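Mostell: A Two-Armed Table Robot Built in a Shared Workshop
Project report, second semester
Freya Bloxham and Lorna MacBrayne

3. Table and test items

The first table top was bare and glossy. Light cans rolled when a finger brushed them, and the glare confused the head camera. We covered it with a teal mat with a short fuzzy pile and put a folding screen of woven panels behind it. The screen blocks the view of the rest of the workshop, where other members walk past and move their gear.

We chose household items with different shapes and stiffness. Rigid round items test whether the fingers close evenly. The snack bag tests grip force, as it crushes easily. The notepad is the hardest item for us because it lies flat and leaves little for the fingers to get under.

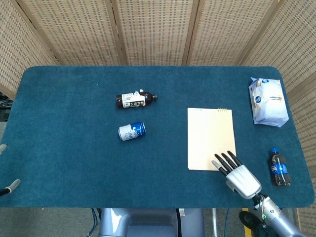 Figure 4. Right hand at the lower corner of the notepad, with the bottles, can and snack bag on the mat.

4. Method

Each item was given 100 attempts with the right hand. An attempt counted as a success if the item was lifted 10 cm and held until the arm stopped moving. Items were put back by hand between attempts, in a slightly different spot each time. Freya ran the arm and Lorna kept the log. Testing finished on 9th August.

The grip controller is our own code. It reads finger current at 120 Hz and stops closing when the current passes a limit set for each item. We had hoped to use one limit for everything, but a value that held a full bottle also flattened the bag.

5. Problems

The wrist wiring gave us the most trouble. The wires at the joint are thin and flex every time the hand turns, and one broke inside its insulation where we couldn't see it. It took two evenings to find. We've since added slack, but a proper sleeve is still on the list.

The notepad was often pushed along the mat before a finger got under the edge. Coming in at a corner worked better than coming in along the side. We didn't have time to tune the angle any further.

Spending came to just under the $3000 limit, with the hands taking most of it. Spare wire and connectors are in the drawer marked Mostell for next year's group.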